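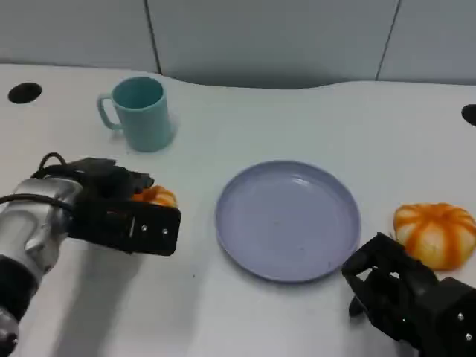

Bat bench notebook, September 30, 2023

Picking up from the April entry on the maple order for Wirnine. That one stopped at the moisture readings, so read it first if you want the full history. Blanks are from Coşkun, same lot as the spring ones, stored on the upper rack since delivery.

Goal for this session was to get the handle taper to repeat from bat to bat. The players said the spring bats felt different from each other in the hands even when the weights matched. Widad put calipers on the returned ones and agreed with them. The barrels were close. The handles drifted, mostly in the stretch just above the knob.

Set the Didero lathe up with the long rest and the new template. Turned 3 bats before touching anything else so we had something to compare against. All came out thick above the knob, same as the returned ones. Swapped the follower tip for the narrower one and turned another. Better, but there was a faint ridge where the taper meets the straight part. You can feel it with a thumb and you can see it under a low lamp.

Maja thinks the ridge comes from the template and not from the follower. She ran a fingernail along the template edge and found a flat spot in the same place. Filed it, then went over it with fine paper on a block. Next bat had no ridge that I could feel. She could still feel something, very slight.
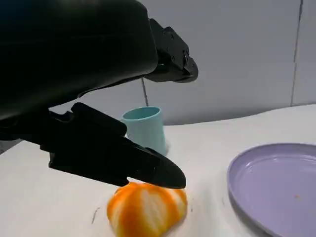
After that I left the template alone and worked on feed speed. Slow feed on the handle leaves a cleaner surface but the bat starts to whip once it gets thin, and then the cut goes wavy. A little quicker with a fresh edge was the best of what I tried. Marked the feed dial with tape – please leave the tape on.

Slope of grain. Aniela did ink dots on all the finished handles. One bled off at too steep an angle and went in the practice pile. The dot was on the face grain, so this is a real reject and the turning had nothing to do with it. I would like the dots done on the blanks before they reach the lathe. We lose a lot of time finding this out at the end.

Finish: used Drendico on the barrels, one thin coat wiped, one dipped. Handles left bare as the players asked. The can says to stir and I forgot on the first bat, so ignore how that one looks. It is hanging at the far end of the line with string on the knob.
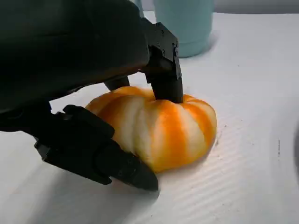

Can a bat that fails the ink dot still be used in batting practice?
Only by our own people, and only once it has a red band painted above the knob. It does not go out to Wirnine under any label.

Flex check. Clamped the handles in the jig and hung the usual weight off the barrel end. Wrote the readings on masking tape on each bat, and Widad is copying them into the big sheet. The jig reading is in our own dial units so it means nothing outside this shop. Spring bats ran from 42 up to 86, which is far too wide. The bats after the template was filed sit close together, and the highest was 82. I had hoped for lower but they agree with each other, and that was the complaint.

Anselmo came by and swung a few off the tee. He liked the last two and said the knob on the earlier ones catches the heel of his hand. I measured the knob and it is to the drawing, so either the drawing wants changing or it's just his grip. Asked Domenica to have a couple of the Wirnine hitters try the same bats without telling them which is which. 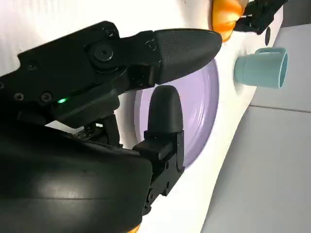

She will want them sanded at the knob end first, so I did that before cleaning up. Same grit on all, by hand, lathe running slow.

Still to do:
Cut a fresh template from the thicker sheet. The filed one is fine for now but it will wear again in the same place.
Ink dots on the remaining blanks, both ends if there is room.
Order more of the narrow follower tips. We are on the last one.
Ask Coşkun if the next lot can come split instead of sawn, and what it does to the price.
Recheck the weights once the finish has cured. Today's weights are in pencil for that reason.

Dust bag on the Didero was full again and the filter light did not come on. Emptied it. Maja is going to look at the sensor.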